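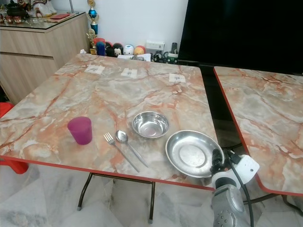

ok moving thread. mute me now if you don't care, this is mostly so I remember what I decided

**1/** lease at Killus is up end of October. new place is smaller. like a lot smaller. so everything gets a yes / no / maybe and I'm not allowed more than one box of maybe

**2/** kitchen stuff first. keeping the steel plate and the steel bowl. you can drop them, you can stack them, they weigh nothing. the heavy ceramic ones can go to whoever wants them

**3/** pink cup also stays. it's plastic, it has survived three apartments, it's coming

**4/** forks and spoons: one set per person plus two spare. I had a whole drawer of these?? where do they come from

**5/** folding table with the marble-pattern top = YES. red trim and all. folds flat, goes behind a door. paid 64 for it secondhand and it's been desk, dinner table and ironing board. best money I ever spent

**6/** little paper labels taped along the back of it, will peel those off later. hair dryer first or the glue stays, learned that on the last table

**7/** on to the big room
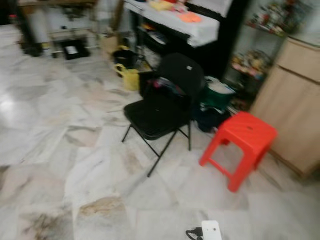

*chair, stool, and all the stuff that ended up on the floor*

**8/** black folding chair yes. red stool yes, obviously. it's a step, a seat, a plant stand. has the hand slot in the top so you can carry it with one hand while the other one is full of junk

**9/** watering can goes, bucket goes with it. plan is to put the watering can IN the bucket and pack rags around it. will report back

**10/** the glass cabinet is the real problem. figurines. so many tiny figurines. every one has to be wrapped on its own or you get a bag of arms and ears at the other end. setting aside a whole evening and a podcast

**11/** mover quotes btw. Jedex said 400 for a van and two people. Quezada said 200 but you load it yourself and they only do the driving. going with Quezada, my back can complain later

**12/** beige cabinet by the stool might not fit up the new stairs. need to measure teh landing. if it doesn't fit it's free to a good home, solid enough, doors and a drawer, you collect

**13/** someone asked about boxes. Girkau puts theirs out flat by the side door after 4pm, just ask at the counter first. I got 12 in one go. avoid anything that had fruit in it

**14/** table with the white cloth: cloth gets washed, then used to wrap the cabinet shelves. stuff underneath is papers mostly. I am going to sort those papers before the move (I am not going to sort those papers)

**15/** floors last. once the furniture's out I do edges with a damp cloth, then the middle, walking backward to the door. no soap on shiny tile, it dries streaky and you end up doing it agian

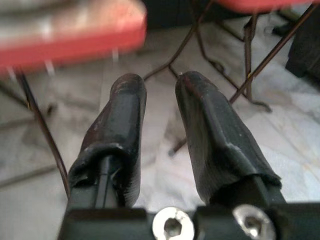

**16/** still need, if anybody local has extra:

- packing tape, the wide kind
- old newspaper for the figurines
- felt pads for chair feet
- a dolly for one afternoon, will return w/ snacks

**17/** ok back to it. somebody take the ceramic plates please, dm me, evenings after 6 are best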